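Majimbun Kitchen Gear
Home > Preserving > Dehydrators > Pranley five-tray

Pranley Five-Tray Food Dehydrator
Stock no. 3645
$147
In stock - ships from our shed, usually next working day

Back in stock finally. The last lot went before the apricots were even ripe so if you were on the waiting list, check your email, you've got first go.

Same machine we've sold for years, one change: the dial timer is gone and there's now a digital one made by Iteo. Bit fiddly the first time. Hold the left button until it flashes, then set your hours. It beeps at the end and switches itself off, which the old one didn't always do.

What it's good for

Apples, pears, apricots, plums cut small. Tomatoes. Mushrooms, they're very quick. Herbs on the lowest setting, and keep an eye on basil as it goes black if you look away. Fruit leather if you get the sheets (see below). Backpackers use it for cooked rice and bolognese, spread thin.

Not great for whole grapes. They take forever. You can prick the skins or dip them in boiling water for a few seconds, still slow.

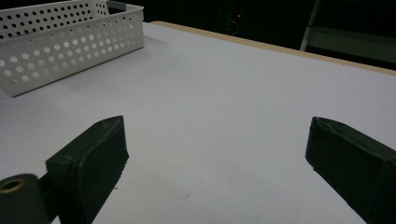

Getting fruit ready is most of the work. Slice everything the same thickness or you'll be picking out dry bits at midnight and putting the wet ones back in. A mandoline helps. So does a cheap apple peeler with the handle. Apples and pears go brown - a quick soak in water with lemon juice slows that down, then drain well and pat dry. Dripping fruit just adds an hour or two.

Don't overlap the slices. Everyone does. They stick together and stay soft in the middle, and that's where your mould starts.

How it works

Fan and element are at the back, not the bottom, so air goes across all the trays evenly. You don't have to swap them around halfway like with the stacking round ones. We still turn the front to back once on a long load, habit mostly.

Trays slide out. Take out every second one for thick things or for a bowl of yoghurt. Door lifts off completely. No hinge to break.

The details

Trays: five, plastic mesh, removeable
Cord: 94 cm
Timer: digital, auto off
Temperature: low, medium, high, plus a jerky setting
Door: clear, lift-off
Colour: black only at the moment, the cream is discontinued
In the box: the machine, trays, one fine mesh liner, booklet

The cord is short. We know. Measure from your power point before you order, and please don't run it off a cheap extension lead overnight.

Noise

It's a fan. Sounds like a bathroom fan in the next room. Fine in a laundry or garage, annoying in a small flat if you're trying to sleep. Leave a hand's width clear behind it so the air can get out.

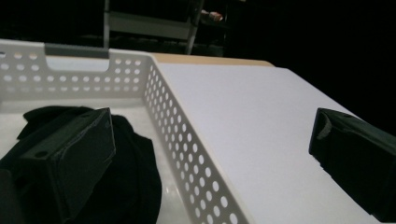
Drying times depend on so much that the booklet is only a guide. Humid day, juicy fruit, thick slices, all of it adds hours. Test by letting a piece cool first, warm fruit always feels softer than it is. Apples should bend without any wet when you tear one. Tomatoes should be leathery, or crisp if you're going to grind them for powder. Herbs should crumble.

Once it's done, let the whole batch cool completley before it goes in jars. Fill the jars loosely, lid on, and give them a shake every day for a week. Any fog on the glass and it goes back in the machine. After that, a dark cupboard. Fruit with a bit of chew left in it is better in the fridge or freezer.

Meat

Use lean meat and follow the safe temperature steps in the booklet, including the oven step. Please read that page properly, don't just go by the dial.

Cleaning

Trays in warm soapy water, soft brush. Not the dishwasher - the top rack warps them and then they won't slide, and we can't swap them under warranty for that. Sticky stuff comes off after a soak. Wipe out the inside with a damp cloth, unplugged. Never hose it. Yes we've had one come back hosed.

Extras

Utau fruit leather sheets. Fit these trays with a small trim at one corner. Wipe with a tiny bit of oil first.
Fine mesh liners, for herbs and peas and anything that shrinks and falls through.
Spare trays, sold singly. Tell us which timer your machine has, dial or digital, the older trays are slightly wider.

Postage and returns

Flat rate for most places, it shows at the checkout. Pick up from the shed is free, ring first. Change of mind is fine if it's unused and in the box. If something's faulty send us a photo and your order number and we'll sort it.

Next shipment isn't till April.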